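In Praise of the Boring Replay Tool

Ask people who work on robot learning what excites them right now and you'll hear about models. Bigger policies, new action heads, planners that talk. I love all of it too. But the piece of software that has changed my working life most this year is a timeline scrubber with a plot under it, and I want to make the case that tools like it deserve far more of our attention than they get.

Some background. I write perception and tooling code for a small project called Natora. We train manipulation policies from demonstrations that people record with hand-held grippers in ordinary homes. Our current set has 3000 episodes in it, nearly all of them kitchen and dining table tasks, and until this spring we had looked at a shamefully small share of them. They went from the recorder to the pose tracker to the trainer, and when a policy did something dumb we tuned the policy.

Then we built Loswood. It's a viewer. It lines up the video, the estimated wrist path and the finger opening on one clock and lets you drag through them. You can jump to every moment where the gripper width stops changing while the wrist keeps moving, which is a pretty good first guess at "holding something." I thought we'd use it for debugging now and then. I now have it open all day, and I've become the person who walks over to other people's desks saying come look at this one! 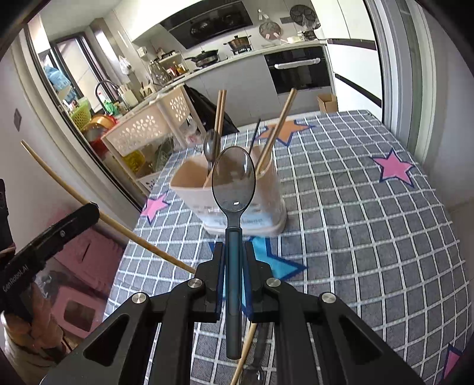

Gray spoon between the fingers, with the utensil holder right behind it.

I keep coming back to moments like this because of everything they ask of the software. The bowl of the spoon is smoky and see-through, so the pixels that belong to the spoon are partly the pixels of the holder. Our depth estimate put the bowl at the distance of the holder, then at the distance of the fingers, then back again, several times a second. The segmentation mask grabbed the handle and ignored the rest. If you only read the training loss, none of that shows up. Drag the slider back and forth for ten seconds and it jumps out at you.

What we did about it was pretty simple. Loswood already knew when the fingers were closed, so we let the grasp state vote on depth: anything rigidly moving with the fingers gets its distance from the fingers, and the image only gets to argue about shape. It took 200 lines of code, counting the tests. The planner downstream stopped believing that spoons teleport, and I was happy for a week.

Would we have found it by training a larger perception model? Maybe, eventually. I'm sure there's a network out there that handles clear plastic beautifully. But we wouldn't have known that clear plastic was what we needed it to handle. That knowledge came from a person looking at data with a decent tool, and I don't see what replaces that.

There's a second reason I'm so keen on this stuff, and it has to do with planning. Most task planners I've used treat a container as a place. Things go in, things come out, the container has a pose and a lid flag if you're lucky. Then you scrub through real tabletop recordings and find the container itself in the hand.

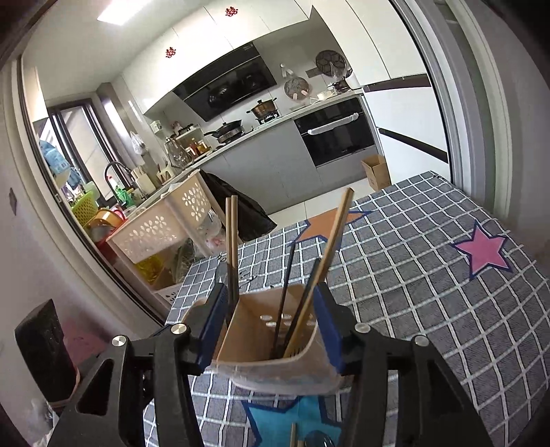
Ditte Ketilsson read a draft of this and thought I was giving the viewer credit that belongs to the state representation. A planner with a proper scene graph, she wrote, would carry the children along with the parent whenever the parent moves, and no amount of scrubbing will save you if the planner stores everything as a flat list.

She's right about the flat list, which is what we had. Pick up the cup, and in our planner's mind the contents hung in the air where the cup used to be. We've since moved to a tree, borrowed from the one in Poojary, our older simulation code, and it handles nested objects well. Where I disagree is on the order of events. We had the tree sitting in a sister repository for two years and didn't see any need for it until we watched what people do with their hands. Loswood's segment search turned up 70 episodes where the thing being held was also holding other things. I would have guessed five.

And a tree brings its own fun questions! When does a chopstick stop being a child of the holder? When the fingers close on it, or when the tip clears the rim? Is a long spatula leaning out over the edge inside or on top? We argued about that last one over lunch at Lornbridge, where we share space, and settled it by pulling up clips and voting. The current rule is that a child detaches once its motion disagrees with the parent's for half a second. I fully expect to change it.

So my request to anyone running a lab or a team: give your best engineer a month on the viewer. Make it start fast. Make it possible to send a colleague a link to a single moment. Put the planner's belief on the same clock as the camera, so you can see where the two part ways. Of our 3000 episodes, 2860 now replay without a tracking gap, and we're working through the rest by hand, one at a time, which I'm enjoying more than I probably should.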